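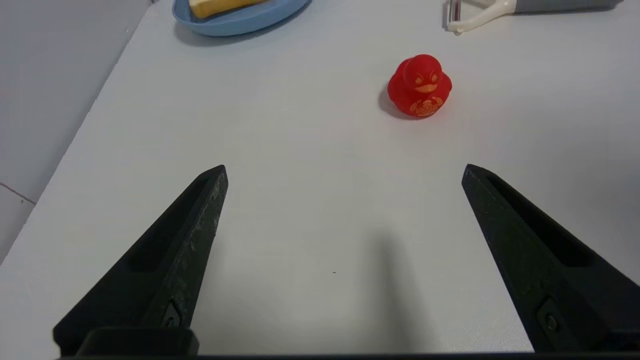 Our white table collects everything. In November I decided to clear it one time properly, before my mother-in-law, Gheorghița Roman, comes to stay with us. I don't like to throw things in a drawer and forget them, so I went slowly, with a cup of tea from Buzatu.

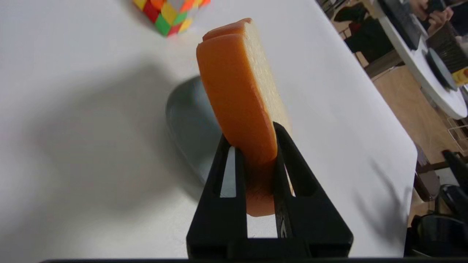 What stays and what goes

The orange and cream sponge goes back to the sink. The Rubik's cube I bought for 50 lei and I have never solved it, but it stays, I am stubborn. The red duck with the angry eyes also stays. My daughter gave it the name Trundau and she would notice in one minute if it is missing.

Kitchen things are more difficult for me. I own three peelers and I use only the one with the gray handle and the white head.

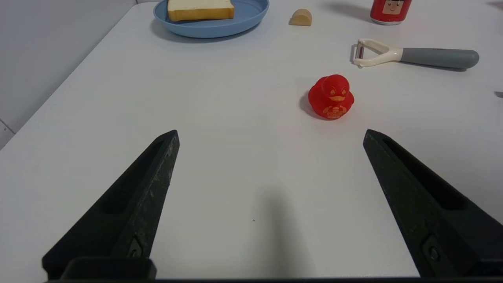 The other two I will give to my neighbor, together with a box of cups. The light blue plate is for bread in the morning, so I keep it close to the kettle. I still must find a place for the small bowls. Maybe the shelf over the fridge, if I can reach it without the chair.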